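Rekari Arm Build: Project Report
Bohdana Zinchenko

4. Results and what I think of them

The guide says a beginner can finish this build in a weekend. It took me 25 evenings in the shared workshop, and the wiring had to be redone 3 times. The kit cost $900 before the Skikov controller.

I modelled a cluttered kitchen in Plollow before letting the real arm near anything breakable. Grasps in the simulator looked good. I don't put much weight on that. Plollow's friction values are guesses, and Bhat's default grip force is far higher than my motors can manage. I'd want the same results on a real bench before I called the arm useful at home, and so far I have 4 bench runs, all with a foam block.
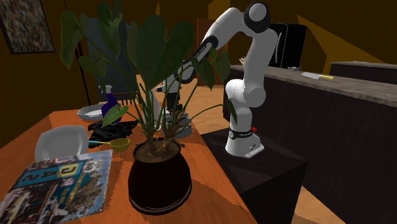
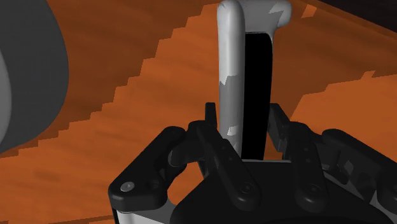
Figure 2. Simulated kitchen: arm behind the potted plant (first), gripper closed on an object (second).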